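Progress update, December 2019

Well, the open day at Midwood is behind us and I'm still a bit hoarse! We had 20 visitors through in four hours, seven of them from Pladeck, and most stayed for the simulator demo, with the white arm working over its table of bits and pieces (the bottle with the blue cap got plenty of questions).

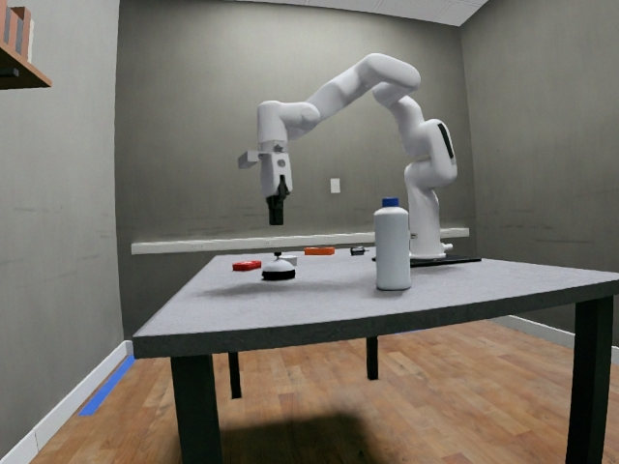 Midwood Simulation and Handling Team

Your grant has paid for 1,316 simulated runs since June. The red and orange blocks are going nicely, the bottle less so – I'd like another month on that before we promise Briten anything. Pladeck have asked for a return visit and I've said yes, so could we talk about travel money?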